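4.2 Start conditions and release rules

The draft guideline separates a bimanual folding cycle into three stages: pick, spread and fold. Each stage has a start condition that must be met before either arm moves. For the spread stage, both grippers must report closure on fabric, and the distance between them may not grow until closure has held for 154 ms. If one gripper loses the garment, the other must stop before it opens. Opening both at once is allowed only when the arms are at rest.

We applied these rules to 3962 logged cycles from the Plirnlow trials. Of these, 229 broke at least one rule. In 68 of the 229, the fault was a release during arm motion; the rest were early starts. No rule in the draft covers loose cloth on neighboring surfaces, although the general clause on workspace order requires that only the garment being handled lie within shared reach of the arms. We read this clause as applying to the work surface alone, and Figure 3 should be read with that limit in mind.

Grip points are also regulated. The draft asks that the two arms hold the garment at separate points near its edge, and that cables leave enough slack for full wrist rotation.

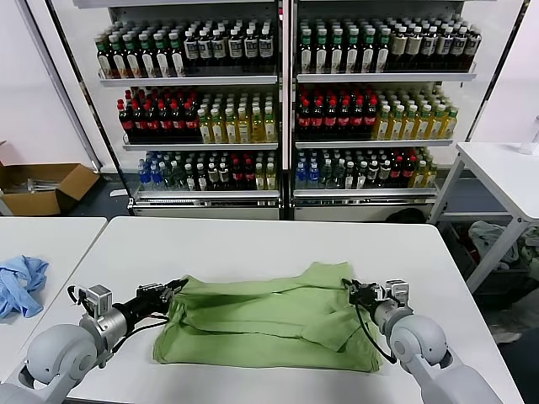
Figure 3. Two-arm grip on a light green garment, one gripper at the upper left corner and the other at the upper right edge.

Kartini Lubis, in written comments on the draft, objected that a fixed closure time favors stiff fabrics and that thin knits should be given a separate value. We agree in part. A single value is easier to audit, but the Romach logs contain too few thin knits to show that it is safe for them. Until such data exist, we suggest that the closure time be stated per fabric class and that the class be recorded with each cycle.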